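Visit to the former Cordeiro Mill, Astley
Report to members of the Hustley Buildings and Land Group
16 August 2018

Members of the Group attended the open day held by the borough at the former Cordeiro Mill in Astley. The mill has stood empty since the textile firm left, and the borough intends to clear the greater part of it and to keep the office range facing Canal Street. Hustley has two sites of a similar age under review, and the visit was arranged so that members could see how a neighbouring authority has gone about the work.

The party was received at the gatehouse by Oddur Juhl, who leads the project for the borough. Hard hats were issued and the ground floor was toured in two groups. The upper floors were closed, as the timber in the north bay has been judged unsafe. Members were shown the line along which the building will be divided, marked in yellow paint on the walls and continued across the yard. 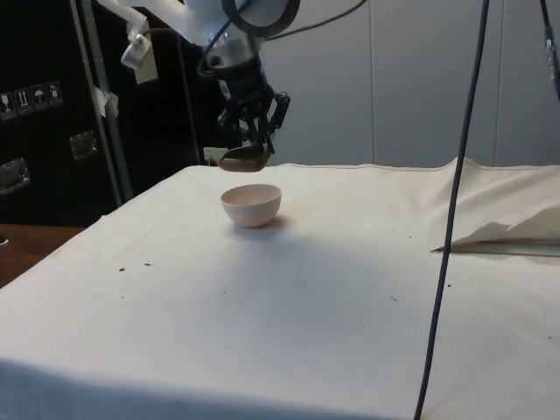 The cost of demolition is to be shared between the borough and the contractor, Nokow, which will take the salvaged brick and stone in part payment. Mr Juhl explained that this arrangement had been agreed in February, after the first round of tenders came in above the sum set aside. Asbestos has been found in the boiler house and in the lagging of the pipes beneath the yard. It must be removed under licence before any wall is taken down, and 12 weeks have been allowed for this stage.

Members asked about the effect on nearby streets. Lorries will enter and leave by the canal gate only, between eight in the morning and four in the afternoon. Notices have been delivered to 800 homes. Dust will be measured at three points on the boundary and the readings posted weekly at the library. The footpath beside the weir will close for the whole of the works, and the route of the diversion was still under discussion with the county.

The afternoon session took place in the office range and was open to residents. Plans for the cleared land were on display, comprising 100 homes, a small public garden and parking for the health centre. Most of the questions concerned the chimney, which is not listed and is due to come down in the second stage. 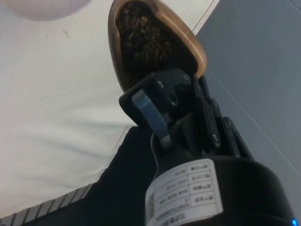
Noemi Baptiste asked whether the borough had obtained a price for keeping the chimney at a reduced height, and said that a petition with 2,000 names deserved a written answer before the contract was signed. Mr Juhl replied that a price had been obtained and would be published with the papers for the next planning meeting.

The Group noted that the borough had carried out its ground survey before inviting tenders. At Hustley the survey of the depot site has not yet been ordered, and officers have been asked to report on the likely time needed. A copy of the Astley salvage agreement has been requested.

The Group records its thanks to the borough for its welcome. Plans of the mill and the first-stage timetable may be consulted at the Hustley office during opening hours.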